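# About Cillimholm

Cillimholm helps small food producers and contract kitchens plan, budget for and buy robotic handling equipment. We don't manufacture arms or grippers and take no commission from companies that do. Clients pay a fixed fee for a written equipment plan, and the plan belongs to them whether they buy anything or not.

The company was founded by Agata D'Amico, who had spent most of her career in plant purchasing and had signed for several machines that were later sold at a loss. The first engagement was a single packing bench at Valentini, a bakery supplier that had three quotations on hand and no way to compare them. One quotation left out installation. Another priced the grippers by the pair and the third priced them by the arm. The comparison sheet written for that job is still the basis of the one we use.

## What we do

Most engagements start with the item list. We ask the client to write down every object the equipment will have to handle, including packaging and hand tools, and to mark which ones change with the season. Bench work follows, using two-arm stations and a mixed set of objects in different shapes and sizes. A gripper finger that suits a bottle may be a poor choice for a tray, and a second set of fingers is a budget line that has to be entered early. 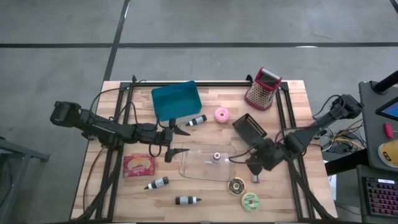 Bench findings go into the plan as handling classes. Each class carries a finger type, a required opening width, a payload and a note on how the object is presented to the arm. Suppliers quote against the classes, so the quotations come back in the same format and can be read side by side.

A standard plan has four parts:

1. **Handling schedule.** Items, classes and excluded items.
2. **Capital budget.** Arms, grippers, table and frame, cabling, computing, freight and installation.
3. **Running budget.** Spare fingers, service visits, operator hours and floor space.
4. **Purchase calendar.** Order dates, deposits, acceptance tests and final payment.

Operator hours are the figure clients most often leave out. A station needs someone to reset the table and clear faults, and for the first months it also needs someone to record what went wrong. We budget these hours separately from maintenance – they usually fall to a different department.

## How we compare equipment

Quotations are scored in Cluvico, our in-house costing workbook. It currently holds 865 line items taken from past quotations, each stored with its unit, lead time and exclusions. Prices older than two years are kept for reference and left out of the totals.

Acceptance tests are written before the order is placed and attached to it. The usual form is 30 consecutive cycles per handling class, with the objects set down at different positions and angles between cycles. Client staff are asked to attend and to handle the resets themselves.

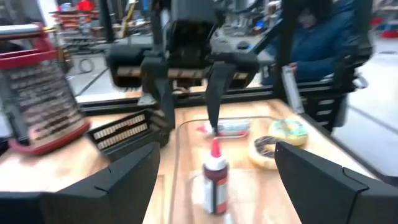
Payment terms follow the test. We advise holding back a share of the price until every class has passed, and we supply wording for the purchase order. Where a supplier won't accept a holdback, the plan says so and the risk is priced.

## Tindov

Tindov is our shared-purchase program for firms too small to negotiate alone. Members with similar handling schedules order in one round and receive the same unit price, spare parts list and service rate. Rounds close each April. Members may withdraw at no charge until the order is signed.

## Working with us

We have completed 171 equipment plans. A number of them recommended no purchase, generally where the item list changed too often or the table would have stood idle for most of the week.

New clients should send an item list, a floor sketch with power outlets marked, and any quotations already received – incomplete ones are fine. Agata D'Amico reads each submission and replies with a fee and a start date.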